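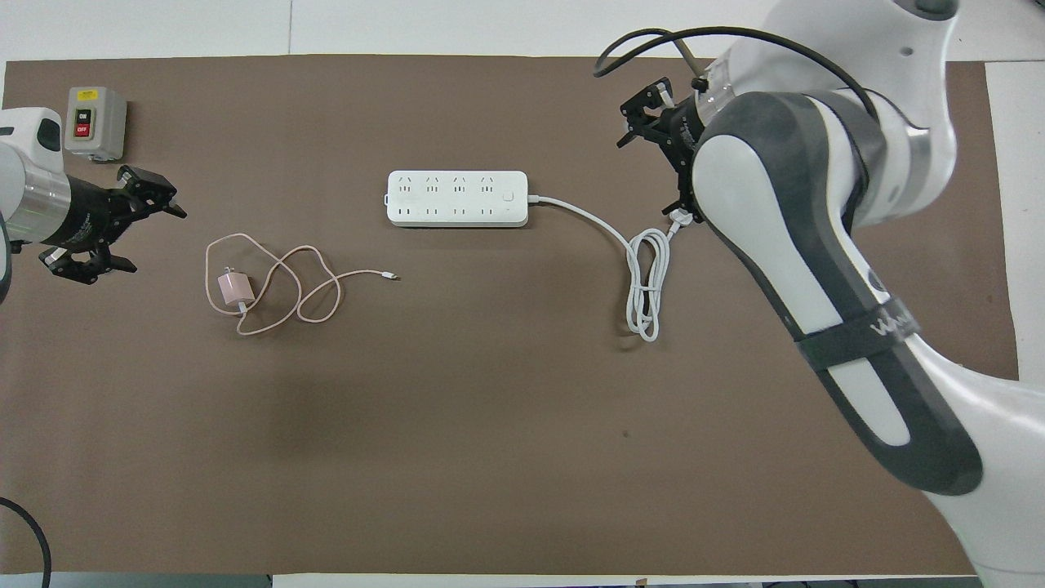
Handout 11, page 258

Reading a survey before you believe it

Last week we looked at how shops and councils ask people what they think. This week we look at what gets printed afterwards, and how much of it will bear any weight. My own view is that most of it won't, and you are free to argue with me in the seminar.

Start with the Belstead leisure survey, which you should all have read by now. The headline says residents "strongly support" longer opening hours at the swimming pool. The sample was 3,521 people, and the report mentions that number on nearly every page, as if size settled the matter. Look at where the forms were handed out: at the pool, on weekday evenings. People who never swim, or who gave up because of the price, had little chance of being asked. A large sample taken from the wrong place is still from the wrong place.

Then look at the question itself. "Would you welcome more chances to use your pool?" Who says no to that? It doesn't mention cost, or what might close to pay for it. Portela calls this a free lunch question (Washington Portela, course reader, chapter 12), and I think he is too kind to the people who write them.

The Bornthorpe bus survey is better, though I wouldn't go overboard. Forms went to households, which brings in people who don't take the bus. But the report never says how many were sent out, only how many came back. Without both numbers you can't work out a response rate, and you should wonder why one was left out.

Some words to be wary of in any summary:

"Up to", which includes nought.
"Linked to", which may mean very little.
"Many respondents", where a figure ought to be.
"Experts agree", with no names given.

The Romar shopping study uses all four on its first page. The authors also compare October with the month before and call the change a trend. Two points will always make a line.

For the seminar, bring one survey report you have found yourself. Mark the place where it tells you how people were chosen. If you can't find it, write down what you would ask the authors.

Written answers to the Bornthorpe questions are due by 15/12/2025. One side of paper is plenty.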